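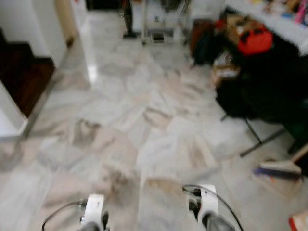 Two extra hands: a few pictures from the Skakside day room

People keep asking me what it's like working alongside the robot, and I keep giving a different answer depending on what sort of morning I've had. So I've put some pictures up instead, with a bit of chat to go with each.

For anyone new to this blog, I'm one of the domestic staff at Skakside, where I've been laying tables, clearing them, sweeping under them and then laying them again for longer than I care to work out. Since June we've had an Allutum on the job with us. It has two arms and a gripper on each, and its work is table work: cups, bowls, cutlery, out and back in again. I do the rest, and I also look after the Allutum, which was not in the job description I signed!

The one at the top is the floor on the way across the day room, a bit of a smear because it was taken on the move. I like it because it's the room as we know it, with the stairs on one side, the vacuum cleaner standing at the back and bags and boxes piled up on the right. And there's my broom. I'm very fond of that broom and I'm glad it made the page. You get both grippers along the bottom too, with their cables, so you can see it's not exactly a dainty thing.

What I hadn't thought about before it came was floors. I used to step round everything without noticing I was doing it. These days I do a floor walk before the first round – chair legs, bag straps, anything trailing – and I move what needs moving. It takes a few minutes and I've come to quite enjoy it, with the building still quiet and my tea in my other hand. One of my colleagues can't stand it and says she didn't come into this work to clear a path for a machine. I do see her point.

Before the bowls go anywhere

Next one is the part I'd call setting up. The purple-pink cup and the two steel bowls are on the table in a row, the wide shallow one in the middle and the deeper one beside it, and there's a bit of fork showing as well. Behind is the counter with the red-lidded jars and the row of little round figures, which everybody who visits comments on before they say a word about the robot.
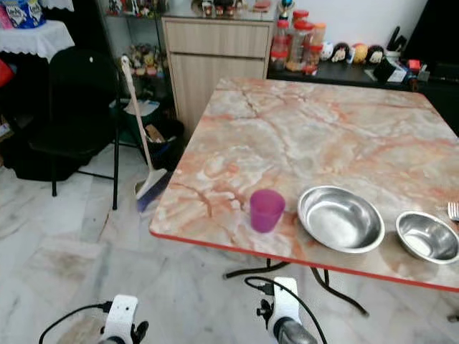 Photo: Allutum camera, Skakside day room

Setting up sounds like nothing, and for me it used to be nothing. I'd have had a stack of bowls against my chest and the cutlery in my apron pocket. Now I put things down with a gap between them, because if they're nested or touching it can end up with two bowls when it wanted one. You learn to put things out the way it likes them. My sister came to tea and asked why I was spacing out the side plates, and I had no idea I was doing it.

The other change is the log. Everything goes into Bitent, the programme on the tablet, and every pick gets a tick or a cross and a note if it's a cross. I was dreading it as I'm a slow typist, but you can talk your notes in, so mine are full of me saying "oh, hang on". By the morning of 16th February we'd logged 3102 picks, and the target for the first stretch is 3500. There is talk of cake when we get there. I've said I'm not letting it carry the cake.

My favourite of the lot

I asked specially for this next one, as it comes from the little camera down by the gripper and I never get that view. One finger is outside the bowl and the other's over the rim and inside, so it's just the thin edge between the two of them. All the colours of the room are swimming about in the steel, and then the whole room is leaning over sideways behind it, telly and all. I could look at it for ages.

I pick a bowl up from underneath, with my palm. So does everyone I know. The first time I watched the machine take one by the edge I had my hands out ready to catch it, and I went on doing that for weeks (I still do with anything heavy). The rule here is that it doesn't lift anything over 900 grams, so the big serving dishes are still ours, and I can't say my wrists are thrilled about that. It's got the light stuff and I've got the casseroles. I raised it at the last staff meeting and it's been written down, so we'll see.

Steel is harder for it than you'd expect, by the way. Shiny things seem to bother it more than plain ones. When it's struggling I drop the blind a bit and that sometimes helps and sometimes doesn't.
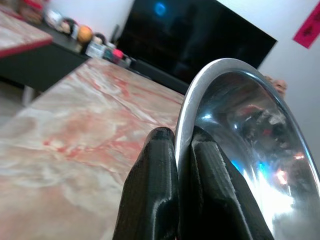 Up and over the table

Last one! The bowl is in the air over the table, held by its near rim, with the inside tipped up a little. You can see a good length of the arm here, all silver sections with black rings between, and the second gripper's down in the corner. The green bin is next to the table where I like it. There's a spoon on the other table too, and a small clear packet and a little black box at the far corner of this one.

This is the bit visitors want to watch, and it's the bit where I have the least to do, so I end up being the tour guide. On a good round it saves me up to 40 minutes over the day. I was worried that time would just be taken off my hours and I said so at the start, quite loudly. So far it hasn't been. Mostly I spend it sitting down with people. 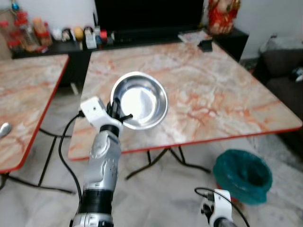 Sitting down is the change I'd talk about if anyone from another place rang me up. I used to have half a conversation over my shoulder with a pile of crockery in my arms. Now I can pull up a chair and hear the whole story about the caravan, and then hear it again on Friday. There's less walking, more watching, and a new sort of tiredness that I feel in my eyes instead of my feet. I wouldn't say it's easier. My colleague with the strong views on floor walks says she misses the rhythm of it, getting a whole room cleared in one go, and I miss that as well some days.

Our sister house at Etim is having one put in next, and a couple of their team are coming over to see how we get on. If you're one of them and you're reading this, bring flat shoes and don't wear a long scarf near the cables. The kettle's through the back, and the mugs on the top shelf are spoken for.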